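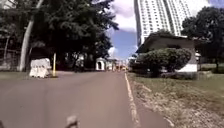
Raili Lindqvist
Transport and technology reporter

Prasix, the delivery robot company, has spent the weeks since April sending a machine up and down the same private road at Hindwood, past the white gatehouse and the apartment towers, and recording everything its camera takes in. The company says the footage will teach its driving system, called Inga, how to get along on an ordinary residential street. Residents were told on 21st December that the work will go on for another 5 months.

So far Prasix has 886 recorded runs. A person steers each one by remote control, and the system is later trained to copy what that person did. Anong Suksawat, who manages data collection for the company, said the point is variety.

"We want faded paint, deep shade, a barrier sitting where you don't expect it," she said. "If the operator goes around something smoothly, that's a good example. If the operator hesitates, we keep that too, but we label it."

Variety is a generous word for one road. Hindwood has clipped shrubs, trees along one side and a painted line worn thin in places. It has very little of what makes a street hard: no bus stop, no school gate, no delivery vans double-parked at dinnertime. Asked how many of the runs were made after dark, Suksawat said 11. Asked about rain, she said the team was "building toward that."

The shadows may be the most useful thing on the route. When the sun is out, part of the asphalt is bright and part is under the trees, and a camera can lose detail in either one. Prasix says its operators are told to hold a steady speed through the change so the system doesn't learn to brake at every dark patch. It would not say how often Inga brakes for them now.

The labeling is done by Irnon, a contractor, which gives each run a score from one to 6. Runs that score low are dropped from training. That leaves open what happens to the awkward moments Suksawat says she wants to keep – a hesitation is exactly the kind of thing a quick reviewer marks down. She said the two companies were "aligning on the guidelines." 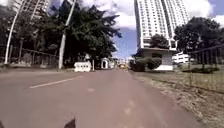 Prasix has published no test results from any road that Inga has not already been trained on, and Suksawat could not give a date for one. The company plans to ask a second housing development for access once the Hindwood runs are finished. Residents with questions about the recordings can leave them at the management office, which will pass them on to Prasix.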